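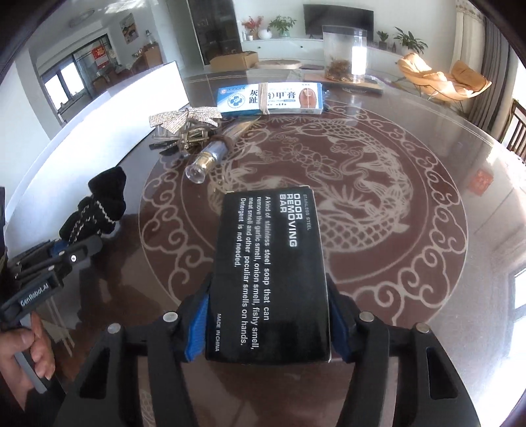

La fête de l'ail de Medrano revient sur les quais, avec une journée de plus

Mardi 9 septembre 2025

Il faudra cette année un peu plus de place dans le panier et un peu plus de temps devant soi : la fête de l'ail de Medrano, que les habitants attendent depuis les derniers arrachages d'août, s'installera samedi matin sur les quais et n'en repartira que le lundi soir. Les habitués, qui se plaignaient chaque automne d'avoir à peine le temps de faire le tour des étals avant que les bâches ne se replient, vont enfin pouvoir flâner, revenir sur leurs pas, hésiter longuement entre deux tresses et finir, comme toujours, par prendre les deux !

L'idée de cette journée supplémentaire vient des producteurs eux-mêmes. L'an dernier, le compteur placé à l'entrée du pont avait enregistré 1 421 visiteurs pour le seul dimanche, un chiffre qui a fait plaisir à tout le monde et qui a aussi provoqué une belle pagaille autour des buvettes. « À midi, on ne pouvait plus lever le coude », raconte Ezequiel Zamudio, qui cultive l'ail rose sur les hauteurs du bourg et coordonne la fête depuis trois ans. « Les gens étaient charmants, ils attendaient en bavardant, mais on voyait bien que certains repartaient sans avoir mangé. Pour une fête de l'ail, c'est tout de même dommage. »

La récolte, de son côté, s'annonce bonne sans être exceptionnelle. Le printemps a été humide, trop au goût de certains, et plusieurs parcelles du bas de la vallée ont souffert de la rouille. Les têtes sont un peu plus petites que d'ordinaire, mais elles ont bien séché pendant la quinzaine chaude du mois d'août, et ceux qui les ont déjà goûtées leur trouvent un parfum franc, presque sucré, qui tient bien à la cuisson. Les prix devraient rester ceux de l'an passé pour les tresses courantes, avec une petite hausse sur les grandes tresses décoratives, dont la confection demande une patience que peu de mains possèdent encore dans le canton.

Plus de 60 exposants sont attendus entre le pont et l'ancienne halle. On y retrouvera les maraîchers de la vallée, bien sûr, mais aussi des fromagers, deux boulangers qui rivaliseront à coups de fougasses, un potier, des vanniers et la coopérative Sosteo, venue cette fois avec ses huiles nouvelles et une confiture d'ail noir dont on dit déjà beaucoup de bien (et dont il faut parler avec prudence aux enfants, qui s'attendent à tout autre chose en voyant la cuillère). Les ustensiles de cuisine auront leur allée le long du lavoir : mortiers, presse-ail, planches, râpes, tout ce qu'il faut pour s'équiper sans avoir à courir jusqu'en ville.

Le concours de tressage, qui reste le moment le plus couru, aura lieu le dimanche à partir de 10 heures sous la halle. Neuf équipes sont déjà inscrites, dont une venue de Clendon, la commune jumelle, qui avait terminé bonne dernière à sa première participation et qui s'entraîne, paraît-il, tous les soirs depuis le début de l'été. Les tresses seront jugées sur la régularité, la solidité et l'élégance du nœud final. Elles seront ensuite vendues aux enchères au profit de la bibliothèque, dont la toiture attend des jours meilleurs.
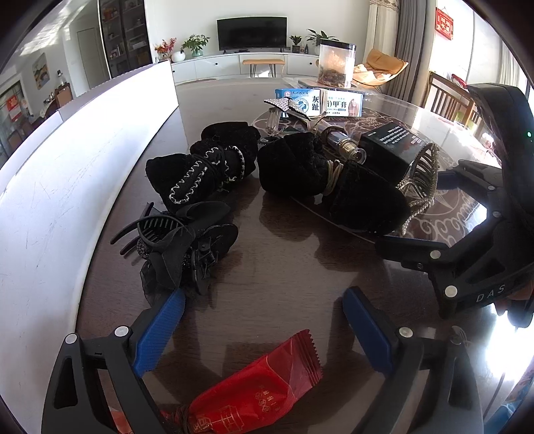

Peut-on venir au concours sans s'être inscrit à l'avance ?
Les équipes de tresseurs doivent s'inscrire à la mairie avant vendredi midi, mais le public entre librement sous la halle, dans la limite des places assises.

Côté table, la grande soupe à l'ail sera servie le samedi soir à partir de 19 heures, dans les bols que chacun est prié d'apporter. La recette n'a pas changé : bouillon, pain rassis, œufs, sauge, et beaucoup plus d'ail que la raison ne le voudrait. Les cuisiniers en prépareront deux marmites, la seconde sans œufs. Le dimanche midi, les restaurateurs du quai proposeront chacun un plat différent autour de l'ail rose, du poulet longuement confit à la purée verte, et le café de la halle promet de remettre à sa carte la glace à l'ail doux qui avait partagé les familles en deux camps à la dernière édition.

Les enfants auront leur coin près du lavoir, avec un atelier de plantation où chacun repartira avec un caïeu en pot et la consigne de ne pas trop l'arroser. Les plus grands pourront suivre les démonstrations de conservation du lundi après-midi : séchage en grappes, mise sous huile, pâte salée, ail en poudre. M. Zamudio y donnera lui-même une petite leçon sur le choix des semences, leçon qui déborde régulièrement de l'horaire prévu, et personne ne songe à s'en plaindre tant il y met de cœur.

La musique sera assurée le samedi par la fanfare de Zadorico, dont les cuivres avaient tant plu au printemps lors de l'inauguration du marché couvert. Elle jouera d'abord en déambulation le long des quais, puis sur la petite scène installée face au pont, où un bal prendra la suite jusqu'à minuit. En cas de pluie, le bal se tiendra sous la halle et la soupe sera servie dans la salle des fêtes ; le reste du programme est maintenu, les producteurs ayant vu bien pire au mois de mars.

Un mot encore sur la circulation, qui a donné du souci l'an dernier. Le pont sera fermé aux voitures du samedi 8 heures au lundi 20 heures, et il faudra passer par la route haute pour rejoindre la rive gauche. Un pré a été ouvert au stationnement derrière le stade, avec un sentier balisé qui descend jusqu'au quai en quelques minutes (prévoir de bonnes chaussures, la pente est raide près du calvaire). Les personnes qui ont du mal à marcher pourront être déposées devant la halle en se présentant à la barrière de la rue du Four. Les vélos ont leur place le long du mur de l'école.

L'entrée est gratuite les trois jours. Les étals ouvrent à 9 heures et ferment à 19 heures, sauf le lundi, où les exposants commenceront à ranger vers la fin de l'après-midi. Les chiens sont admis en laisse. Les producteurs conseillent aux amateurs de grandes tresses de passer dès le samedi matin et rappellent que beaucoup d'étals n'acceptent que les espèces ; le distributeur le plus proche se trouve place de la Poste, à côté de la pharmacie.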